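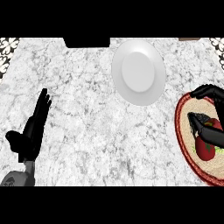 The first thing Buppha Rattanakul did when she put the headset on was laugh. The second thing she did was knock a plate off a counter. It didn't break, because there was no plate and no counter, but she apologized to the room anyway, and two people at nearby desks said "no problem" without looking up.

Rattanakul cooked in restaurants for years before she came to Jisix, a small company on the second floor of a former print shop, where she now spends her mornings making lunch through a pair of robot hands. The kitchen is a simulation called Senitz. It has marble counters, patterned tile, plates, produce and a physics engine that everyone in the building talks about the way sailors talk about weather. When she closes her fingers, black robot fingers close on the screen. When she reaches too far, the arm stops, and she has to shuffle her feet and think again.

"My hands know how to pick up a tomato," she told me. "They don't know how to pick up a tomato with these hands. So the first week you are a baby."

I wanted to see this because I have been hearing for years that robots would learn by watching us, and I had never met the people being watched. They turn out to be wonderful company. They are picky and competitive, and they have opinions about grip.

The basic idea is old and easy to love. You can try to write down every step of putting food on a plate - how wide to open the fingers, when to start turning the wrist, how hard is too hard - and you will be writing for the rest of your life. Or you can do it yourself, through the robot's body, and let the machine keep a record of every joint angle along the way. Do it enough times and a learning program begins to find what the good attempts have in common. Each attempt is called a demonstration, or a demo, and the people who make them at Jisix call themselves drivers.

A full set for one task is 100 demos. Liên Đặng, who runs the driving team, shuffles the kitchen between each one. The plate moves. The mat slides over to the right or up toward the back. The food turns to a new angle. She learned to be strict about this in March, when the team trained a model on a beautiful set in which the plate had barely moved. The robot was superb. Then somebody shifted the plate by the width of a hand, and the robot set its vegetables down, with great care, on bare stone.

"It had learned a place," Đặng said. "We wanted it to learn a plate."

She pulled up the recording and played it for me twice. You could tell she was fond of it.

Two hands make all of this a lot harder, and a lot more fun to watch. With one arm, the job is mostly reach and grab. With two, there is the question of what the other one ought to be doing. A person steadying a bowl hardly notices the hand that steadies it. A driver has to notice. If the left hand drifts around while the right one works, the model picks up the drifting too, and you get a robot that waves at nothing all the way through lunch. Rattanakul parks her idle hand open and still, fingers together, and brings it in only when there is work for it. Other drivers at Jisix have copied her, and you can spot her students by their parked hands.

She let me try. I was given the gloves, a quick lesson and a task that sounded insulting: pick up a red vegetable and put it on a white plate. I would like to report that I did well. My thumb went through a pinch that my eyes swore was perfect. I had no feeling in the fingertips, only a small buzz in the glove when contact was made, and I kept squeezing harder to feel something that was never going to arrive. On my fourth attempt the vegetable rolled to the back of the counter and I chased it with both arms like a man after a hat.

"Slow is fine," Rattanakul said behind me. "But don't stop. If you stop, it learns to stop."

That is the piece of advice I heard most often in the building. Hesitation gets recorded along with everything else. A driver who pauses to think before each grasp will raise a robot that pauses too, sometimes forever, hanging over its target. So the drivers rehearse. They plan the whole move before they hit record, and they throw out takes that look fine to me. In the most recent round they recorded 378 attempts and argued over a surprising number of them.

There is a real pair of arms as well, in a back room known as Tang. Some demos there are done by the other method, with the driver taking hold of the arm and moving it through the task by hand. Đặng likes it for anything involving pressure. You feel the weight and the friction, and your wrist does the sensible thing without being asked. The drawback is that you are standing in the way, and you only have two hands, so guiding two arms and all those fingers takes more people than the room can comfortably hold.

The simulator never runs out of room, and it resets with a button. What it can't quite do is lettuce. Leaves fold, stick and slide over one another in ways the software handles politely at best, and a trick that works on screen may fall apart on a real leaf. The engineers use a tool called Grorno to vary the friction and weight of objects from one replay to the next, so the model doesn't get too comfortable. It helps. Lettuce is still lettuce.

On my last afternoon they ran a trained model with no one in the gloves. The hands went out over the marble, slower than Rattanakul would have gone, and the left one came to rest open and still. I knew whose that was! The right hand closed, lifted, and carried the food to the plate. The team's target for this task was 80 good runs out of 100, and they hadn't reached it yet. This was one of the good ones.

Rattanakul watched with her arms folded. She thought the wrist had come in too high. Then she went to find her gloves.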